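Section 4. Your First Tidy-Up Task

By now you've bolted the arms down, run the joint check in Section 3, and probably waved at the thing once or twice to see if it would wave back (it won't, that's a separate download). This section takes you through the first real piece of housework the Rotine can learn, picking one small object up off a table and putting it on a plate. We know that sounds modest! Folks who bought the system hoping for a laundry folder sometimes skip ahead to Section 7, and most of them come back here by the weekend, so please give this one an evening of your time.

What you will need

A clear tabletop with a plain surface. White or pale gray works well.
A shallow plate or tray with a raised rim.
One soft object that fits inside your closed fist. Small plush toys are very forgiving, and they don't mind being squeezed.
The Clisier control software, open and showing a green status light.

Setting up

1. Put the plate near the middle of the table, where both hands can reach it without either arm stretching all the way out.

2. Set the soft object down to the left of the plate. Leave a hand's width between the two so the fingers have room to come down.

3. In Clisier, open Tasks, then Tidy, then Pick and Place. Choose Left Hand as the working hand and leave the right one on Rest.

4. Press Park. Both hands will move slowly to their starting positions. Keep your own hands off the table until they stop.

5. Press Run Once. The left hand should reach down, close on the object, lift it and carry it toward the plate. 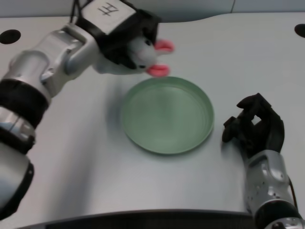 Figure 4-2. Left hand holding the plush toy beside the plate; right hand over on the other side.

6. Watch the lift. If the object slips, press Stop, put it back where it was, and raise Grip by 2 points before you try again. Small changes are best, and it's easy to get impatient and crank it way up, and then you have a very flat bunny.

7. Once the object has been set down on the plate and the hand has backed away, press Save Attempt. Repeat until you have 20 saved attempts, moving the object a little each time.

CAUTION: Never reach in to rescue an object while the arm is moving, even if it's heading for the floor. Press Stop first. Keep children and pets out of the room during steps 4 through 7.

NOTE: Cables should have enough slack for the hand to turn freely. If one pulls tight during the lift, stop and re-route it as shown in Section 2.

So, can it do chores yet?

We get this question more than any other, and you deserve a straight answer before you rearrange the playroom. With a clear table, good light and a toy it has practiced on, the system does this job well enough that you can stand back with your coffee. Swap in a toy it hasn't met, or pile 3 of them together, and you'll see it hesitate, grab air, or pick up two at once and drop both. A kitchen sink full of wet dishes is a long way past what we'd suggest. Rafail Balaskas, who wrote the original Tidy routines, still picks up his own kids' toys by hand and says he's faster at it, for now.

If the hand misses the plate three times in a row, go back and redo the table calibration in Section 3 before changing any other settings.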